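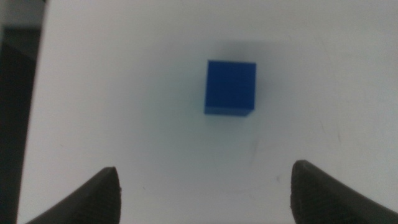 Chapitre 2
Les fibres alimentaires et leur fermentation

2.1 Définition et classement

On désigne par fibres alimentaires les glucides d'origine végétale que les enzymes de l'intestin grêle n'hydrolysent pas. Elles parviennent au côlon sous une forme peu modifiée. Le classement usuel retient la solubilité dans l'eau : pectines, gommes et bêta-glucanes d'une part, cellulose et une partie des hémicelluloses d'autre part. La lignine, qui n'est pas un glucide, leur est rattachée par convention.

La solubilité ne suffit pas à prévoir l'effet physiologique. Deux autres propriétés interviennent, la viscosité et la fermentescibilité. Le psyllium est visqueux et peu fermenté ; l'inuline est soluble, peu visqueuse et rapidement fermentée.

2.2 Produits de la fermentation

Les bactéries coliques convertissent les fibres fermentescibles en acides gras à chaîne courte, principalement acétate, propionate et butyrate, avec dégagement de gaz. Le butyrate est oxydé en grande partie par les colonocytes. Le propionate est capté par le foie.

Les exercices de fin de chapitre utilisent les tables Brallimus. Les teneurs y sont exprimées en grammes pour 200 g d'aliment ; il convient de les ramener à 100 g avant tout calcul.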